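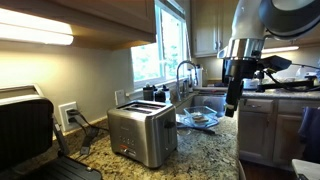

The second-floor kitchen at Galtside: long-slot toaster, contact grill, and the one outlet they share.

KITCHEN NOTES, 7/18/22

The toaster question has now produced more mail than the parking question, so it gets its own item.

For anyone who has been eating lunch at their desk since December, the old four-slice model was retired after it began toasting on one side only, and its successor has two long slots. Long slots were Urmila Bisht's idea. She bakes, her loaves are wide, and she was tired of cutting every slice in half to please an appliance. The rest of us buy square bread and have had to learn that two ordinary slices go in end to end, which Mohit Katiyar worked out in his first week and the rest of Accounts worked out when he told them.

A few things have come up.

The dial-it-to-the-top people and the barely-warm people are never going to agree, and we have stopped trying to broker a settlement. Please look at the setting before you push the lever down. Whoever used it before you had opinions. Bohdan Sirko lost two slices of a very good rye this way and has mentioned it at three separate meetings, one of them with a client.

The contact grill stays to the left of the toaster, by the outlet. It did a short tour of the windowsill side last month and the cord was stretched across the counter like a finish line. Leave the lid up until the plates have cooled, then wipe them. Cheese counts as something to wipe. So does whatever Ramesh Tiwari puts in his sandwiches, which he describes as a chutney and which has so far outlasted two sponges.

Crumbs: the tray slides out at the back. Empty it into the trash. The sink is not the trash, and the plumber from Parkard charged us 60 dollars to say so.

The glass baking dish is for the oven and for birthdays. Lately it has also been taking in toast that people made, walked away from, and presumably intend to visit. If you find something in there after two in the afternoon, it is yours by right of discovery, though we wouldn't.

The light under the cabinets has a switch. Last one out of the kitchen, please use it. Aitana Tejada has been doing this for all of us at 8 every evening and would like to go home sooner.

Finally, a proposal to buy a second toaster is on the table again. It would need a second outlet, and the quote for that is 1,581 dollars. Comments to the usual address. Comments about the rye have been received.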